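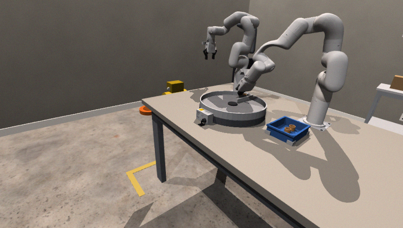 Gerketti Cell Rules 2: review

Gerketti sells Cell Rules as a rule checker for shared-workspace robot cells. It reads a simulated cell, runs the motion program, and flags each point where the program breaks a written rule. Version 2 adds two-arm cells and indexed equipment such as turntables, the two things missing from the first release. I used it through most of November on a dual-arm layout with a turntable between the arms and a parts tray beside it. Previously we did this work with a spreadsheet and a long meeting.

Setup

The installer is plain and the license server behaved. Importing the cell took most of a morning. Geometry came in clean, but joint limits did not, and I retyped them for both arms. The importer also treats the turntable as a fixed object until its axis is declared by hand. No warning is given. A user who misses this step will get a clean report on a cell that has never been checked with the platter in motion, and I consider that the most serious fault in the product.

The rule library

The shipped library has 298 rules, grouped by zone, motion, gripping, and floor. Each rule has a plain statement, a test, and a severity. The statements are short and mostly well written. "An arm shall not enter a shared zone while the indexed axis is enabled" is typical. Finn Albers, who reviews our cells before sign-off, read the full set and objected to 11 of them, chiefly where "should" and "shall" are used as if they meant the same thing. I agree with him. In a rule document the difference decides who has to file a deviation.

The shared-zone rules are the strongest part. With one arm working at the platter, the checker tests the whole body of the other arm, elbow included, against the claimed volume. Many in-house rule sets test only the tool point. On our layout the tool points never came close to each other, but the elbow of the parked arm swept through the claimed zone on its way home. The old spreadsheet had passed that move for a long time.

Gripping rules are thinner. The checker knows whether a gripper is commanded open or closed. It has no rule for an arm that holds a part down on the platter without gripping it, so that case is logged as an ordinary contact and has to be annotated by hand. Open containers are handled better: upright cups in a tray can be given a no-pass volume overhead, and the volume moves with the tray if the tray is moved.

Floor rules cover marked boundaries, table legs, and loose items near the cell. They are adequate. A tape line can be entered as a boundary, but only as a closed shape, so a corner mark has to be extended to a full rectangle before it counts.

Results

A full run of our program produced 2,272 entries. Most were repeats of the same condition at successive time steps. Grouping cut the list to a page and a half – grouping is off by default and should not be. Run time was acceptable, roughly 300 seconds on an ordinary desktop machine.

The report exports as text or as a table. Each entry gives the rule number, the time, the two bodies involved, and the measured clearance. It does not record which revision of the rule library was used. Our procedure requires that, so I type it into the header every time.

Compared with others

Wilell covers similar ground and has the better report format, with revision numbers on every page, but it still treats two arms as two separate cells. The Bognár checker is faster and has almost no rules of its own. It suits a shop that already has a mature in-house standard. For a site writing its first one, the Gerketti library is a reasonable starting text, provided someone goes through the verbs.

Practice notes for anyone adopting it

Declare every moving axis before the first run. Seed one known violation and confirm that it is caught. Keep the rule library under version control beside the motion program. Record waived rules with a name and a reason. Rerun after any change to a parked position, however small.

Support is by ticket through the distributor, Drindness. My question on joint limits was answered the next morning. The one on the turntable axis is still open.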